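Cosas que he aprendido mudándome a un tercero sin ascensor

Pues ya está, ya vivo en el piso nuevo. Bueno, vivo es mucho decir: duermo en él, rodeada de bolsas, y desayuno de pie porque las sillas siguen en casa de mi hermana. Pero la llave es mía y el contrato está firmado, así que este mes de mayo lo doy por amortizado.

Llevaba semanas prometiéndoos la entrada sobre la mudanza y aquí la tenéis, escrita a trozos entre viaje y viaje. Empiezo por lo que más me preguntasteis: ¿empresa o amigos? Yo pedí presupuesto a Lamrani, me dijeron 316 euros con furgoneta y dos mozos, y me pareció carísimo (ay, qué inocente). Tiré de amigos. Los amigos salen gratis hasta que sumas las pizzas, la gasolina y la lámpara del pasillo, que en paz descanse.

Lo segundo: los libros. No metáis los libros en cajas grandes, por favor os lo pido. Llené una hasta arriba, tan contenta, y no la movía ni mi primo, que hace remo. Acabamos sacándolos en el portal y subiéndolos en bolsas del súper, con los vecinos pasando y dando los buenos días. 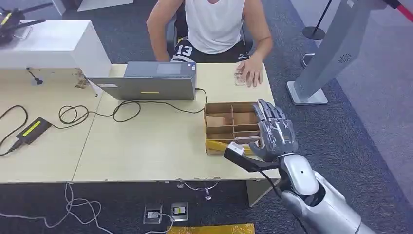

Zoia Ostapchuk me escribió en la entrada anterior que los libros van siempre en maletas con ruedas, y que en el fondo de cada maleta hay que poner los más gordos, tumbados, para que no vuelque al subir los escalones. Lo leí tarde, claro, cuando ya tenía los brazos como espaguetis, pero me lo apunto para la próxima (que no habrá próxima, de aquí me sacan con grúa).

Otra cosa en la que fallé fue en las etiquetas. Me puse a escribir «varios» en las cajas a partir de la 12 y ahora tengo un salón lleno de varios. En uno de esos varios está el cargador del cepillo de dientes. En otro, los papeles del seguro. Y en alguno tiene que estar el sacacorchos, que la primera noche brindamos con agua del grifo, en tazas, y os juro que nos supo a gloria. 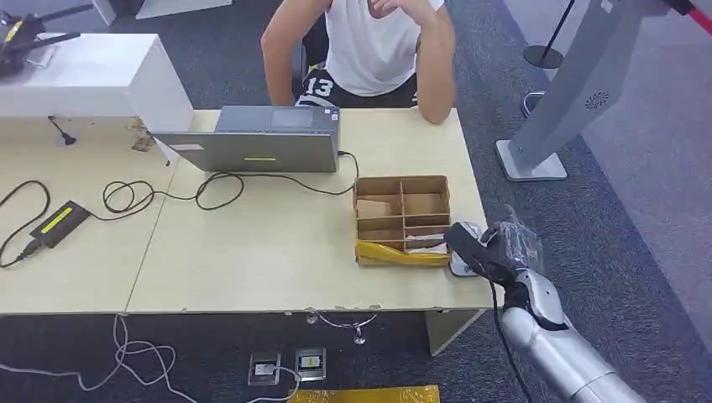 Lo que sí hice bien, y de esto presumo muchísimo, fue la bolsa de la primera noche. Sábanas, toalla, pijama, papel higiénico, una bombilla, café y la cafetera pequeña. La tuve a mano todo el día y no dejé que la subiera nadie más que yo. A las once de la noche, cuando ya no podíamos ni hablar, hice la cama en cinco minutos y me faltó llorar de la alegría.

¡Ah, y el wifi! Pedid el alta con tiempo. Yo llamé la misma semana y sigo tirando de datos del móvil, así que si veis que tardo en contestar los comentarios, es por eso. Me han dado cita para la instalación «entre las ocho y las tres», una franja comodísima, como comprenderéis.

Me queda contaros lo de la lavadora, que no cabía por la puerta del baño por un dedo, pero esa historia da para otra entrada y todavía me sube la tensión cuando la pienso. Mientras tanto, si alguien sabe cómo quitar restos de celo de un armario lacado sin llevarse el lacado detrás, que me lo deje en los comentarios, que lo he probado con aceite y ahora tengo celo y aceite.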